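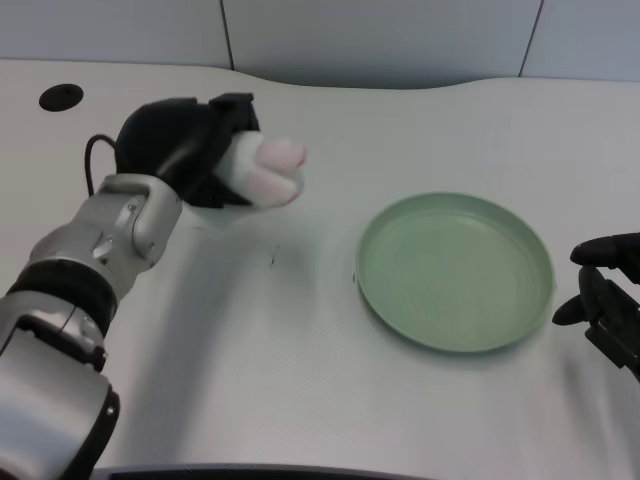
Mercy Odera told us after last year's sessions that the hardest part was the last mile of the evening, getting home after the final bus had gone, and she asked that the next round begin earlier. The sessions now begin at 4:30 p.m.

Kerkance > Research > Take Part > Evening Travel Study

Print this page | E-mail this page

CALL FOR PARTICIPANTS: EVENING TRAVEL IN STUNIS

The Kerkance Institute invites adult residents of Stunis and the Okoth district to take part in a study of how people travel after dark. The study is directed by Tülin Güler and will run from January through March. Its findings will be submitted to the Stunis transit office ahead of the next review of evening bus service.

Who may apply

Applicants must be 18 or older and must have lived in Stunis or Okoth for at least 6 months. They should make at least two trips a week that start or end after 7 p.m., whether on foot, by bicycle, by bus or by car. Shift workers, students in evening classes and people who care for a relative in another household are especially encouraged to apply. Employees of the transit office and members of their households are not eligible.

A driver's license is not required. Persons who use a wheelchair, cane or other mobility aid are welcome, and both meeting rooms are on the ground floor.

What participants will do

Each participant will keep a written travel diary for 11 weeks. An entry takes a few minutes and records the starting point, the destination, the time of departure, the means of travel and any wait. Diaries may be kept on paper or by e-mail. Participants will also attend one opening session and two group discussions, each lasting 90 minutes and led by Elibariki Temba. The discussions will be recorded in sound only, and names will be removed from the written record.

The previous round of the study collected 846 diary entries, most of them from the neighborhoods along the Prondow line. Residents north of the rail yard were poorly represented, and the Institute would be glad to hear from them.

Payment

Participants will receive $40 for each session attended and a monthly bus pass for the length of the study. Payment is made by check at the close of each session. Anyone may withdraw at any time and will keep all payments already received.

How to apply

Application forms are available at the front desk of the Institute and at the Okoth branch library. Completed forms should be returned by mail or in person, marked for the attention of Sota Kobori. Late forms will be placed on a waiting list. All applicants will receive a written answer in December.

Questions about privacy or the handling of diaries should be addressed to Anatole Deschamps at the Institute's main office.

This site uses cookies to remember your settings. By continuing to use the site you accept our cookie policy.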